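3.2 Cleaning of door furniture

Entrance doors were treated as a separate class of surface from desks, counters and sanitary fittings. They are handled by nearly everyone who enters a building, the contact is short, and the parts that are touched are small compared with the area of the door. Earlier work on routine cleaning has tended to record a door as one item, marked as cleaned or not cleaned. That record is of little use where the question is which parts of the door are reached by the cloth and which are touched again by the person holding it.

Each door was therefore divided into four zones: the handle, the frame member carrying the handle (the stile), the glass, and the remaining metalwork. Where a lock cover or other small fitting was present on the stile, it was assigned to the stile and not to the handle. Signs were coded in the same way. The handle was further divided into the grip, the bend and the base, the last of these being the part closest to the mounting plate or rosette. Coding followed the scheme set out by the second author, Corina Pîrvu, in the pilot study carried out in January, with one change: contact by the free hand was entered as a separate event and given its own duration.

The observations were made at two sites, the Trinier building and the Mühlbauer annexe. A total of 3,559 contact events were coded, of which those involving door furniture are reported in this section. Cleaning was done with disposable paper or with a woven cloth, according to the supply at each site. No instruction was given on the order of the zones, the direction of the stroke or the use of the free hand.

Figure 4 gives an instance of two-handed contact during the cleaning of a lever handle on a pair of glass doors. The tissue is held around the free end of the lever, and the left hand is placed flat on the frame member on the other side of the gap between the leaves. 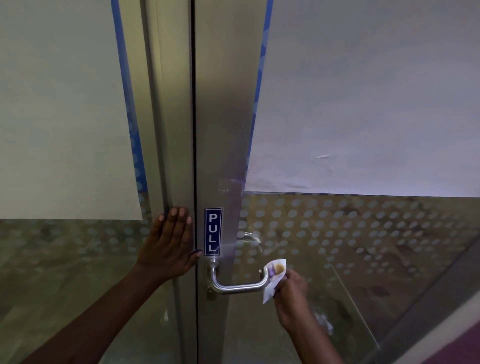 Figure 4. Cleaning of a lever handle with a tissue (right hand); flat-hand contact with the adjacent frame member (left hand). The PULL sign and the lower rosette were both coded as stile.

Contact of this kind was coded as bracing. It was common on double doors and less common on single ones, where the free hand was more often kept at the side or used to carry the spray bottle. Bracing was entered whenever the palm or at least two fingers rested on the door for longer than one second. Shorter touches were entered as incidental and were left out of the duration analysis.

Two points follow for the coding of handles. First, the grip was wiped in almost all sequences, and in most of them it was the first part to be wiped. The base was reached less often. On lever handles with a round rosette, the space between the lever and the stile is narrow, and a folded tissue does not pass behind it easily. Coders were asked to enter the base as wiped only where the material could be seen to touch it. Secondly, the stile was seldom wiped in full. Strokes on the stile were mostly limited to the area just above and below the handle, and the upper part was entered as untouched unless a stroke could be followed into it.

Marks already present on the metal, such as scuffs or the remains of stickers, were noted but not scored. They are poor evidence of how often a surface is cleaned, as adhesive residue may survive many passes with a dry tissue. Stains on the cleaning material were likewise noted without being traced to a source.

The median time spent on a handle was 8 seconds, and the longest single sequence lasted 30 seconds. Durations were taken from the first contact of the material with any part of the handle to the last, including pauses in which the grip on the tissue was changed. Sequences in which the material was replaced part of the way through were split into two. Agreement between coders was acceptable for the grip and the glass but weaker for the base, and the values for the base should be read with this in mind.

Bracing contact is taken up again in Section 4, where it is set against the order in which the zones were cleaned.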